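El ayuntamiento de Olmedo ampliará en diciembre su ayuda a domicilio para mayores

Los vecinos que cuidan en casa de un padre, una tía o un marido enfermo llevaban mucho tiempo pidiéndolo, y el viernes el pleno dijo por fin que sí: la ayuda a domicilio pasará de 2 a 3 visitas semanales para más de 200 familias del municipio. La propuesta salió adelante con 14 votos a favor, tras una tarde larga y, todo hay que decirlo, bastante cordial.

«Mi madre quiso quedarse en su casa hasta el final, y eso no debería depender del bolsillo de cada uno», recordó el concejal Ignacio Bravo, que defendió la medida con la voz algo tomada - y que se llevó un aplauso también desde los bancos de enfrente.

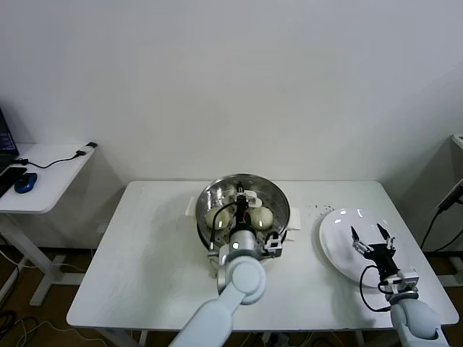 Las solicitudes podrán presentarse por las mañanas en el centro social, sin cita previa, y quienes ya reciben el servicio no tendrán que hacer ningún trámite.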